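Section 3. Setting up the mat and plating fruit

Read this before you unpack the grapes. Short section, takes a few minutes. Sections 1 and 2 (table, knives) come first.

3.1 What you need

Cutting mat, green, gridded side up
One plate, white or cream, no pattern
Grapes, red, one bunch
Colander
Two clean towels, one for fruit, one for the mat
Kitchen scissors
Small bowl for stems

The mat in the Graltley kit is a craft mat. Self-healing, fine for layout, not a food board. Fruit goes on the plate. If it has to sit on the mat for a minute, wipe the mat first and rinse the fruit again afterwards.

3.2 Laying the mat

1. Clear the table. Wipe it. Let it dry all the way, a damp table makes the mat creep.
2. Unroll the mat, printed grid up. If it curls, flip it over and leave it under something heavy. Do not iron it. Do not put it near a heater.
3. Square the mat to the front of the table. Leave some tabletop showing on your side so you have somewhere to rest your wrists.
4. Press down the corners. Lifted corner = start over from step 2.

Note: the grid is there to help you put the plate back in the same place every time. Pick a line, use that line. Doesnt matter which.

Caution: no hot pans on the mat. It warps and will not go flat again. Ánh Lò lost one this way, see the care page.

3.3 Washing and drying

1. Rinse the bunch whole, cold water, in the colander. Don't pull the grapes off yet.
2. Shake. Leave it to drain.
3. Pat dry with the fruit towel. Get in between, that's where the water hides.
4. Throw out anything split or soft.
5. Trim the long end of the stem with scissors. Keep enough to hold it by.

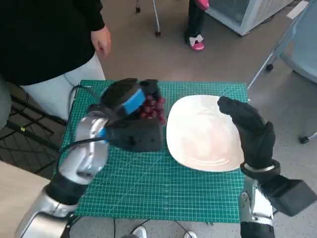 Bunch stays in one piece until it is on the plate. Loose grapes roll, and the mat is smooth enough that they keep going. If a few drop off during trimming, put them in the small bowl and add them back at the end.

3.4 Placing the plate

1. Plate goes right of center on the mat if you are right-handed. Swap for left.
2. Check the underside is clean and dry.
3. Set it down flat. Slight angle is fine.
4. Push the rim lightly with one finger. If it slides, lift it, wipe the mat underneath, try again.

Note: glossy plates show every fingerprint. Hold by the edge. Dry cloth just before you serve.

Caution: do not drag the plate across the printing. Unglazed feet on the bottom of some plates will scratch the white lines off, and the Jultel replacement mat is a slightly diffrent size, so your marks won't line up any more.

3.5 Putting the grapes on

1. Take the bunch from above, near the stem. Light grip.
2. Bring it over the middle of the plate. Low. A couple of inches is plenty.
3. Lower it until it touches, then let it settle before you let go.
4. Turn it so the cut stem faces away from the guests.
5. Add the strays from the bowl around the near side.

Too big for the plate? Snip it into 2 smaller bunches, overlap them. Anything hanging over the rim will get knocked off.

Caution: small children. Cut the grapes lengthwise into quarters. Whole ones are a choking hazard. Do this on a proper food board, not on the mat. 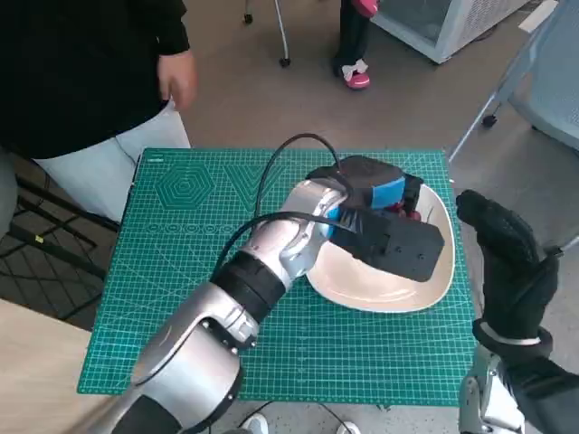 Szczepańska, November

Changes to this section since the last printing, from Renata Sobczak:

Step 3.4.4 is new. Too many people skipped the wipe.

The mat grid is no longer described as a ruler for cutting fruit. Teodor Żak asked for that to go and he was right.

The part number for the spare plate is now 107. Old number was 110, the Idbridge warehouse still has a few boxes with the old label. Same plate.

3.6 Clearing up

1. Leftover grapes into a covered container, into the fridge.
2. Stems in the compost.
3. Plate: warm water, soap, rinse.
4. Mat: damp cloth, mild soap, second cloth to dry. No dishwasher, no bleach, no scouring pad.
5. Store the mat flat. If you have to roll it, roll it loosely, grid side out.

Sticky patch that won't come off: lay a wet cloth over it for around 3 minutes, then wipe again. Juice left overnight may stain the white lines. It does no harm.

Missing parts, ask Wojciech Głowacki at the front desk. Knives are in section 2, serving trays in section 4.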